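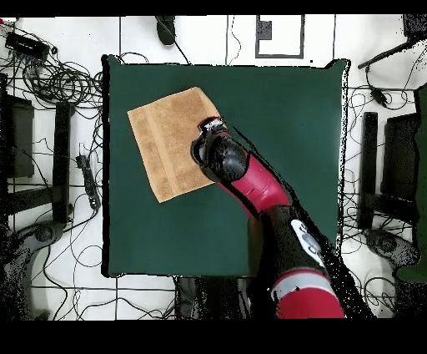 You cannot put the goalies in the same table as the skaters, they develop three years later, was the remark I found written beside yesterday's entry. I agree with it. The goalies are now in their own sheet and I have run the ranking again without them.

July, draft notebook, continued

State of the data: 3,152 scouting reports from the Truria junior league are typed in. Almost 3,000 have a player number that matches the roster. The remaining ones are mostly spelling of surnames, or two brothers in one team. Rullmont has three such pairs.

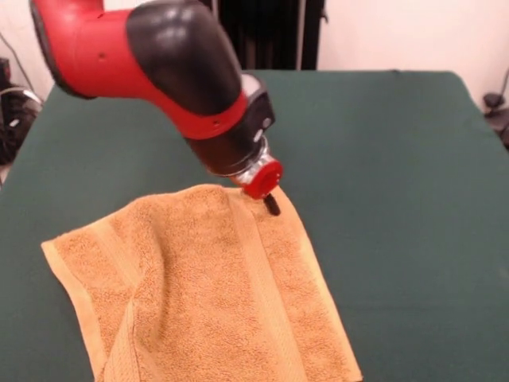
Late rounds are still the weak part of our model. For the first round the scouts write long reports and they agree with each other, so Puvance gives a stable order. After this the reports become short ("good hands, slow feet") and the order changes each time I remove one scout. I imagine it like the dark brown bottle, turned upside down: the order in which things reach the neck says little about how good they are. I tried to give less weight to reports under 20 words. It made the right wings jump up and I do not understand why. To check: did one scout see only right wings?

Ran the shuffle test 2,000 times, first round did not move. Second round moved a lot, see plot in the shared folder. 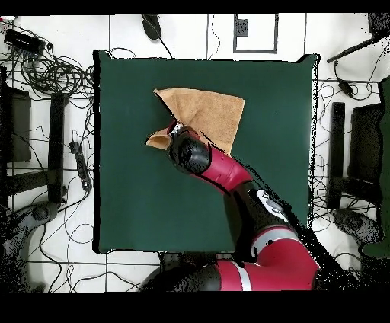
Elaheh Taheri
Analyst, draft and junior scouting

Afternoon. It was the birth month. Players born late in the year had the wrong age by one season, and on the right wing there are many of them. Corrected in the sheet, not yet in the script. Please do not use the list printed this morning.

Still open: the brothers at Rullmont, and whether playoff games should count the same as autumn games. I would say no, but I have no number for it yet.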